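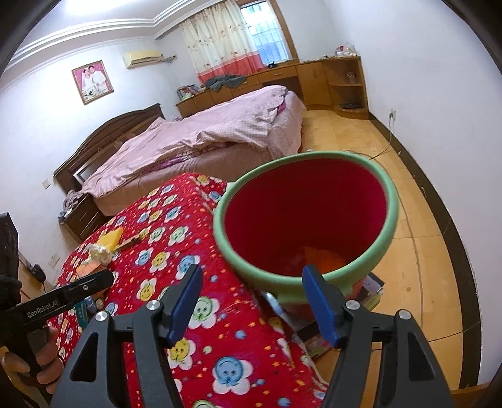
Dana Whitlock
Staff Writer, Storage and Housekeeping

The organizer who runs the bedroom service at Nokura starts every job on the bed. She has done this work for 18 years, the last nine of them in Brurno, and asked not to be named because her clients read these pages.

"The bed is the biggest flat surface in the room and it is at the right height," she says. "People want to work on the floor. You get maybe an hour on the floor before your knees stop you."

In a room with two beds she uses the smaller one for sorting and keeps the larger one clear for bedding and folded clothes. She leaves the quilt on. A busy print, such as the red one with smiling flowers, is harder to work on than a plain cover. "Small things disappear into a pattern. A bottle cap on a printed flower, you will miss it. If there is a plain sheet in the closet I put that down first. If there isn't, I go slower."

Her method has two passes. The first takes out trash and anything that belongs in another room. Crumpled tissue, plastic wrap and loose sticks go straight into a bag. Sponges go to the kitchen or bathroom if they are clean and into the bag if they are not. The second pass is for what stays, grouped by size – small boxes and bottles together, soft items together, books in their own stack.

Bottles get a separate check. "Caps first. I tighten every one before it goes in anything. Then they stand up, never on their sides, and the short ones go in front."

She is particular about containers. A wide, round bowl shape with a thick rim, like the green one with the red inside, is useful during sorting because things can be dropped in from any side. She does not recommend it for permanent storage. "Round wastes the corners of a shelf. And whatever is at the bottom stays at the bottom. I find fruit, toys, one sock."

Placement matters as well. A container resting on the edge of a mattress should be moved inward before anything heavy is added, and a stack of books is not a support. "It holds until someone sits down."

For drawers she uses the Helon divider set, cut to length, with three compartments for a child's room. More than that, she says, and the system is abandoned by June.

A single bedroom takes her team of two a morning. Closets are quoted separately.

Filed under: Bedrooms, Sorting & Clearing Out

Contact the editors | © Zoëga Home Pages | Back to top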